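Nerkska linen fitted sheet, queen

I bought this on 10th July after our old jersey sheet finally wore through at the foot end, and I love it! We sleep hot, and the first night on it I didn't kick the covers off once. It has a bit of weight to it, and it felt scratchy for 3 washes and then went beautifully soft.
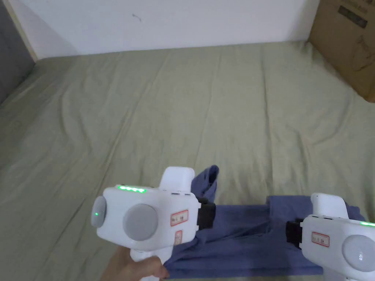
The elastic runs all the way around and hasn't popped off a corner yet, even on our mattress, which is a deep one (the Sæther with the topper). I wash it warm, hang it over the shower rail and put it straight back on. No ironing, life is short.

Two small gripes. It shed a lot of lint in the first wash, so do it on its own. And the pillowcases are sold separately, which I missed when I ordered. I'm getting a second sheet in September when the Stotlow store has its sale, probably in the oatmeal.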